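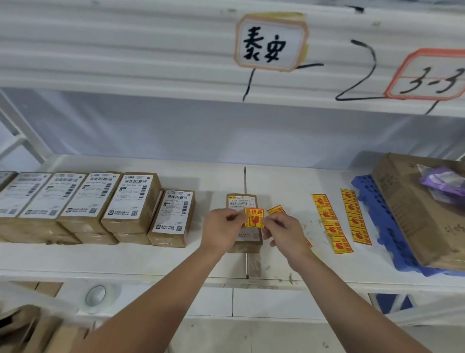

**Figure 3.** Head-camera view of the stickering task. Both hands are at the small parcel near the shelf seam, with two strips of spare fragile stickers lying to the right.

### 4.2 Reading the shelf before touching it

I'll admit that I thought this would be the dull part of the project. Hugo Langlois and I had set aside a couple of afternoons for the text reader and the rest of February for the hand tracker, and we had it completely the wrong way round! The hands were fine. It was the writing that kept tripping us up – and Fig. 3 is a good example of why.

Our perception stack, Larkivon, takes each image and tries to build a list of things that a planner could care about: parcels, their labels, the shelf they stand on and whatever the hands are busy with. Look at how much text it has to sort through. The beam carries a big handwritten 1 and 2, a taped label reading 泰安, and another label with 3-3 on its lower section. Then there are the printed shipping labels, where two neighbouring parcels both show the code 050-050 V05 220. A reader that simply grabs the largest characters will tell you, very confidently, that the parcel in the middle is called 2.

So we gave every piece of text an owner. Each text region is attached to the surface it sits on, and only text owned by a parcel can be used as that parcel's routing code. Text owned by the beam goes into a separate place table. For the centre parcel this gives us 546A X007 00 05, with A05 kept as a second field (we tried joining the two and regretted it, as the planner then treated the same code with and without its tail as different destinations).

Ownership also helps with the stickers. The yellow one in the left hand, with 碎品 and the broken-glass symbol in red, is pressed against the parcel front but still held. The other is pinched in the right hand. Our first version marked a parcel as fragile the moment a sticker overlapped its box in the image, and that is far too eager. Larkivon now keeps three sticker states – spare, held and placed – and a sticker can't become placed while a hand is still on it. In Fig. 3, then, both of these are held, and the strips on the shelf are spare.

Judite Serrano rewrote the state tracker on top of Catolum, our little planning library, and added a rule that I'm very fond of. A sticker has to stay still relative to its parcel for 18 images after the hand lets go. We tested shorter waits, down to 2, and the tracker kept changing its mind whenever a thumb came back to smooth down a corner.

We tuned all of this on 200 labelled clips and left another 1,000 unlabelled ones for checking that nothing crashed, so please don't read the larger number as a test of accuracy. The weak spot is still the row of near-identical labels on the left. When the codes match, Larkivon falls back on position, and a parcel that gets moved behind a forearm can come out with its neighbour's identity. Section 4.3 covers what we do about that.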